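4.3 Failure of the finger covering

The loss we least expected to write about was the loss of grip. By the time Hafstein noticed that lids were being fumbled, the Prakirley set had reached 305 demonstrations, and the log blamed the operators for most of the bad ones. The operators had views on this. We had checked the cables, the clocks and the calibration with great solemnity, and had not looked at the black covering on the fingers.

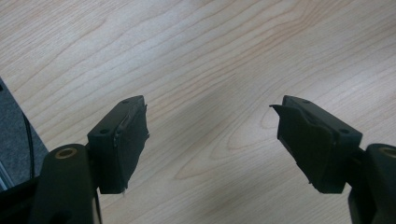 The covering fails first along the inner edge of the jaw, where it meets the load. Once a flap has lifted, it can fold under the next object and make the contact patch smaller, and a latch that needs a firm push gets a polite nudge. The force log cannot tell the two apart. It reads motor current, and a hand-held gripper has no motor, a point raised by Hjaltadóttir in July and minuted without comment.

The bin task is hard on the fingers. Each trial asks the operator to fit the lid and close both clips, and the clips are stiff.

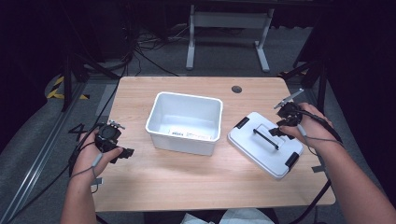

Figure 6. Bin-and-lid task, with a gripper in each hand and the lid lying beside the open bin.

Wear was also uneven between the two jaws of one gripper, which our inspection sheet had no way of recording. It offered a single box marked "fingers OK". The box was ticked 43 times.

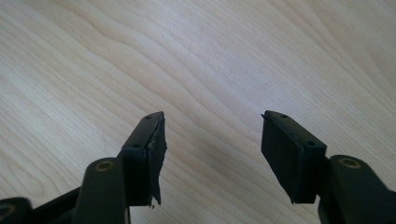 Reading time: 9 min

We now inspect each jaw separately and replace the covering in pairs. Of the trials already stored, 77 were withdrawn after review by Hjaltadóttir, who was asked to be lenient and declined. The Lisen set was recorded with the same stock of covering and is still being checked.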